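Rukstead Holiday Park: Visitor Facilities Upgrade
Interim progress report to the Cullex Rural Tourism Fund
March 16, 2019

1. Position at the reporting date

Work covers the campground, the lakeside cabins and the trail loop toward Trarkham. The cabin package is complete except for snagging. The campground package is on program. The trail package is behind program for the reasons given in section 3.

2. Accommodation

All cabins in the lower row have been rewired and reinsulated. Heating is now by individual electric panel heaters on a timed circuit, replacing the shared boiler. The shower block has new drains, non-slip flooring and one accessible cubicle with a level entry. The door to that cubicle was hung on the wrong side and will be rehung by the contractor at no charge.

The campground will open with 54 pitches. Each has a gravel base and a shared water point; electric hookups are limited to the pitches on the east side until the supply upgrade is approved. The application for the upgrade was returned once for a missing load calculation and has been resubmitted.

3. Trails and bike rental

The loop trail is cleared and surfaced from the park gate to the footbridge. Past the footbridge the ground has been too soft for the loader, and 601 meters remain unsurfaced. Priedītis Trail Works has agreed to hold its price if the remaining section is released before the end of the season. Waymark posts are on site and stored under cover.

The bike shed is roofed and lockable. Racks are fitted. The rental fleet has been ordered but the child seats are on back order, and the supplier has given no date.

4. Budget

Spending to date is 60 percent of the grant. The cabin package closed slightly under its allowance because the existing roof timbers were kept. The trail package is expected to use its full contingency. No transfer between packages is requested at this stage.

5. Reception kiosk and guest supplies

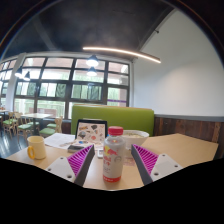 The kiosk beside reception will sell a limited range of guest supplies: maps, ice, stove fuel, basic groceries and cold drinks. Shelf depth and cooler spacing are still to be fixed, and the joiner has asked for typical product sizes before cutting. Drinks are to be stocked in closed single containers only, of the kind with a screw cap such as the red one on the clear plastic bottle, so that open cups are kept off the trail and out of the cabins. Prices will be set when the wholesale account is confirmed.

6. Open items

Electric supply upgrade: awaiting decision.
Accessible cubicle door: contractor to rehang.
Trail beyond footbridge: to restart when ground conditions allow.
Child seats: supplier to confirm.
Kiosk shelving: dimensions to be sent to joiner.

7. Next period

The next 90 days cover completion of the campground signs, the kiosk fit-out and a soft opening for returning guests. Invoices for the cabin package are attached as Annex A and the revised trail schedule as Annex B. The second grant installment is requested against Annex A.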